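How a Town Council Works

A town council is a group elected to make local rules. Skernbridge has 17 seats.
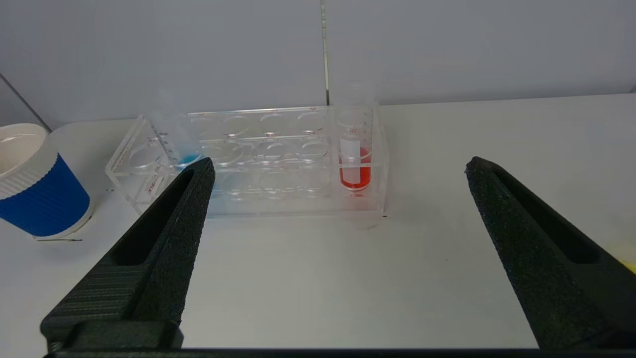 A clear rack with round holes for tubes.

Council members vote on parks, streets and water – and on the budget.

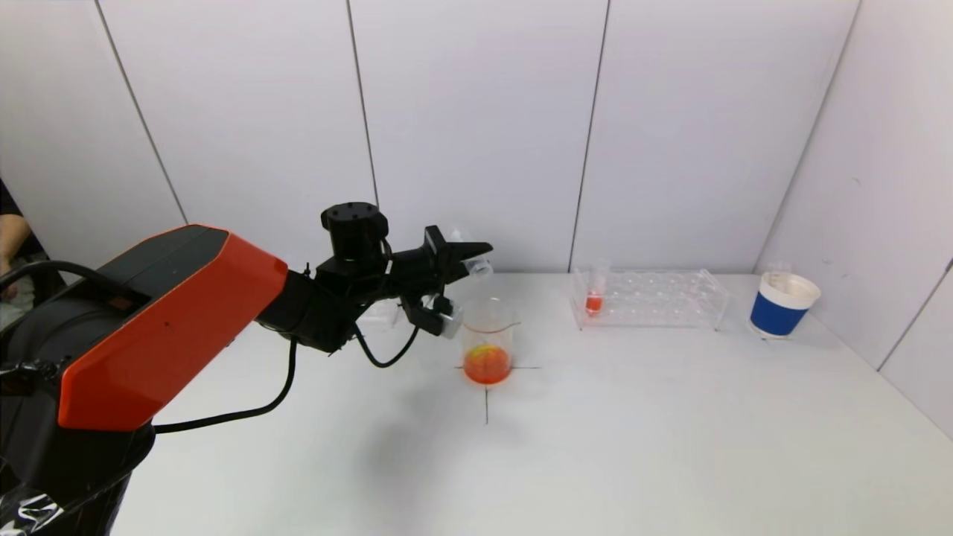
How a Vote Passes

A rule needs more yes votes than no votes. Most rules are read at 2 meetings first.

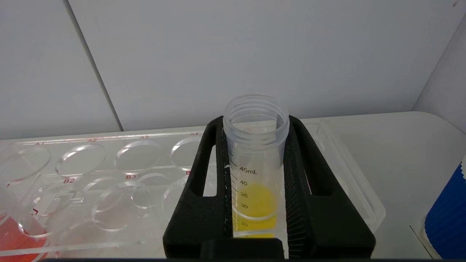 A budget is a plan for spending money. Each department gets a share. The council votes on the budget in October.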